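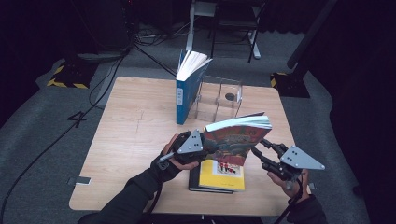

September, late evening

I finished Dradilent! All of it, the appendix too, and I'm still buzzing. I've been telling myself since spring that I'd get through the big old river novel before the cold set in, and tonight at half past nine I turned the last page and just sat there with my tea going cold.

The ferry chapter is the best thing I've read in years. Over 1000 pages and the whole story tips on one man deciding whether to untie a rope! I went back and read it again right away, then started hunting through the Plestbridge chapters for the hints I'd missed (there are 13 chapters set there and I must have skimmed half of them the first time, shame on me). 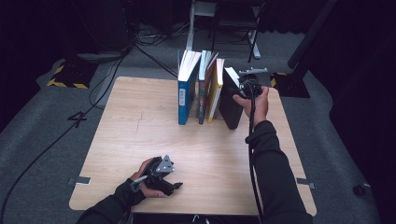 Pinon wrote back before I'd even put the kettle on again. Skipping the Plestbridge part is a crime, and the ferry only works if you remember the flood, so go back to the start of book 2 and read slowly this time. Also the ending is sad, and I'm wrong to call it hopeful.

Well, I'm sticking with hopeful. She keeps the lantern! Why would she keep the lantern if she didn't mean to go back across?

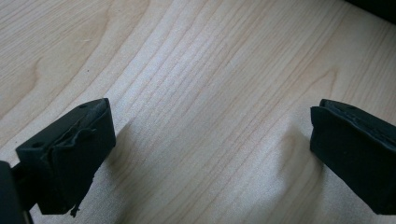 And the rope comes back in the very last line, tied with the same knot, so somebody has been down to the landing. I'll argue that one all winter. Next up is Tanguy, which is short, thank goodness, and has a map in the front. I do love a map. Three chapters before bed if I can stay awake.

3 comments | 13 shares

Home | Diary | Reading list | Archive

Recent entries
Starting Dradilent (again)
Rain, soup and a library card
Why I reread the first chapter last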